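# flendance-touchlines

5 min read

A dataset of everything that went wrong for Flendance RFC, our local rugby club, arranged in rows. Also a handful of things that went right, which fit on one screen without scrolling.

The club plays in Plimenau, in a league that Zellus sponsors and no newspaper covers. Until we started typing, the only records were a shelf of match-day notebooks kept by Hefin Parry, who wrote down every score, every penalty and every grievance, in pencil, in weather. This repo is those notebooks made machine-readable. The grievances got their own column.

## What's in it

- `matches.csv`: one row per match, 810 rows. Opponent, venue, score, halftime score, referee initials, weather.
- `scores.csv`: one row per scoring event. Minute, type, scorer, side.
- `cards.csv`: one row per yellow or red. The longest text field in the repo is in this file.
- `grievances.csv`: free text, transcribed as written, with profanity replaced by the word `[remark]`.
- `players.csv`: IDs and positions. Names are left out unless the player signed the form.
- `tools/`: the scripts that check the CSVs, plus one that draws a chart of our losing margins by season. The chart is a slope. You could sled on it.

## Quick start

Clone the repo, then:

 pip install -r requirements.txt
 python tools/check.py
 python tools/margins.py --season all

If `check.py` prints nothing, all is well. If it prints `score mismatch`, see Known problems before opening an issue, as you are probably the fourth person to find that one.

## How the data was entered

Siwan Ifans and Tomos Bellis typed the notebooks over two off-seasons, mostly at Tomos's place in the evening. Each match was entered twice, once by each of them, without peeking. A script compared the two versions and they argued over the differences until one of them got bored.
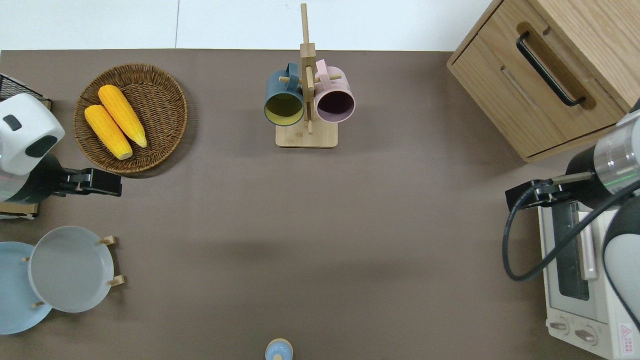
*Corn in the basket.*

The most common disagreement was between a 3 and an 8. Hefin's threes close up when he is upset, so a penalty against us in the last minute tends to look like an eight-point event, which rugby does not have. Where the halftime and final scores settled the matter, we used those. Where they didn't, the row has `confidence = low` and you should treat it the way our fullback treats a high ball, from a distance.

Hefin was consulted on 45 rows. He remembered all of them, in detail, at length. His corrections are marked `source = hp_oral`.

## Fields that need explaining

**weather**: one of `dry`, `wet`, `sideways`, `unknown`. "Sideways" is Hefin's own term and we saw no reason to lose it. If you need a clean two-way split, count it as wet.

**referee**: initials only, and please leave it that way. We know you could work out who "G.L." is. G.L. has had enough letters.

**minute**: runs from 0 to whatever it runs to. Halves are 40 minutes, but Hefin keeps his own time and his watch is generous when we're behind. Second-half minutes continue from the first half and don't restart.

**home**: `1` if we were home, `0` if away, `2` for the season when our pitch flooded and we borrowed Kemppainen Park, where we were officially the home team and had to pay for parking.

**moral_victory**: true or false, entered by Hefin. It's a subjective field. It is also true far more often than a statistician would like.

## Known problems

1. In three matches the scoring events don't add up to the final score. The final scores are correct, in that both teams went home believing them. The missing points are in there somewhere.
2. One notebook spent a winter in the trunk of a car. Its final pages read as a single gray rectangle. Those matches have a final score, taken from the league's own sheet, and no events.
3. Preseason friendlies were logged only when we won, so don't compute a preseason win rate. Tomos did, and printed it, and it was on the clubhouse wall for most of July.
4. Some conversions are listed as `type = C?`. Hefin thought it went over. The touch judge thought otherwise. The score reflects the touch judge.

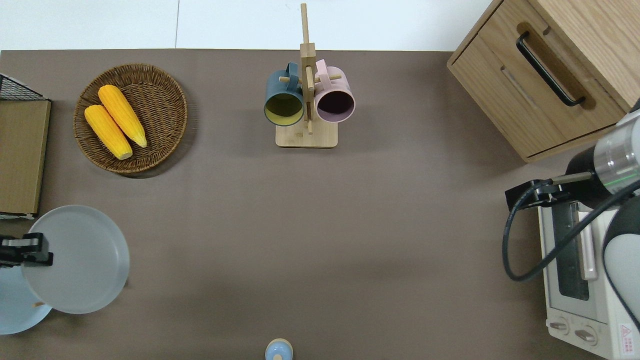 ## What people have done with it

Randa Azar fitted a model to predict our results from venue, weather and halftime score. It beats guessing by a little. It does not beat writing "loss" in every row, and she has been gracious about this. Her notebook is in `contrib/azar/` and is worth reading for the residual plots alone.

Obed Eshun used `cards.csv` to test whether we get more yellows when losing. We do. He then tested whether we lose more after getting yellows. We also do that. He stopped there, and the team has asked him not to start again.

Good uses, in our opinion: teaching someone to clean messy tables, learning to handle missing values, settling bar bets in Plimenau. Bad uses: gambling real money, ranking referees, making any claim about rugby in general. One club's misfortune doesn't generalize, however consistent it looks.

## Contributing

Corrections are welcome if you have something to back them up: a program, a photo of a scoreboard, a clipping. "I was there" counts as half a source. Two people who were there count as one source, provided they weren't standing together.

Please keep pull requests to one season each. Run `check.py` first. Don't reformat the grievances, even where the punctuation hurts. The run of eleven exclamation points in the cup semifinal row is original and has been checked against the page.
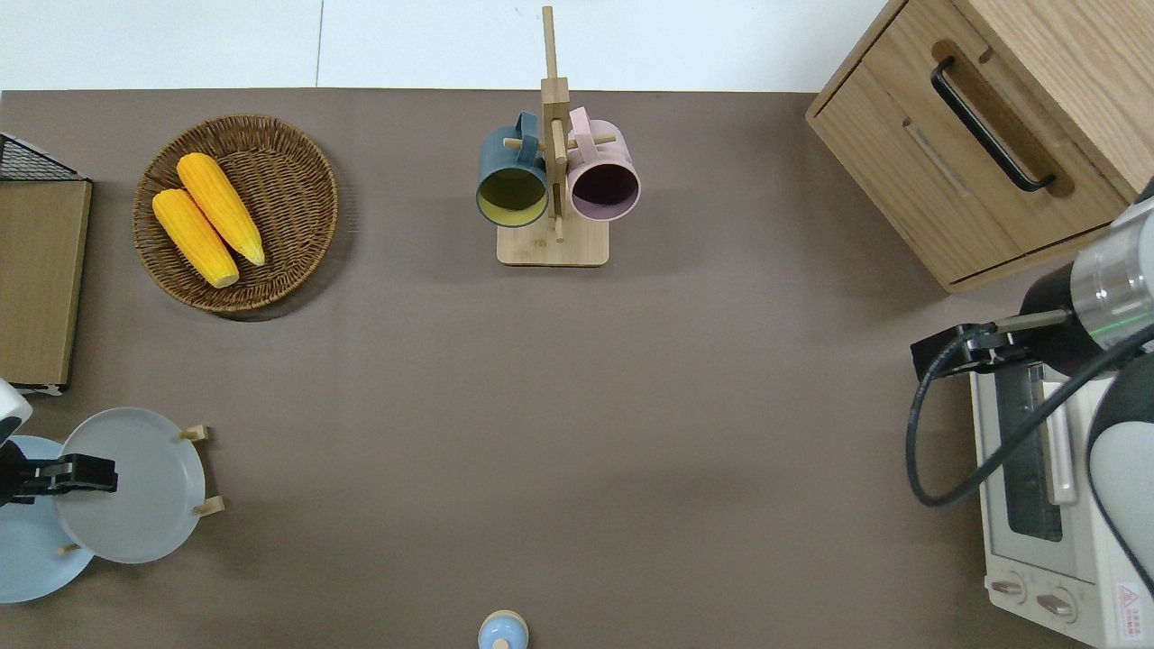
*Table with the corn basket and the wooden mug rack.*

New seasons get added when Hefin finishes a notebook and lets go of it, so there is no release schedule. The current one has a few blank pages left and he has started writing smaller.

## Versions

- **1.0**: all notebooks typed, double entry finished.
- **1.1**: fixed a column shift that had our hooker down as the referee for most of a season.
- **1.2**: added `moral_victory`, at Hefin's insistence.
- **1.3**: flooded-pitch matches recoded. If your home advantage went down, that's why.

## License and credit

Use it for whatever you like and name the source as "Flendance Touchlines, from the notebooks of H. Parry." The scripts are under the MIT license. If you publish something, send Siwan a copy through the issues page and she'll pin it up in the clubhouse, in the spot where Tomos's preseason chart used to be.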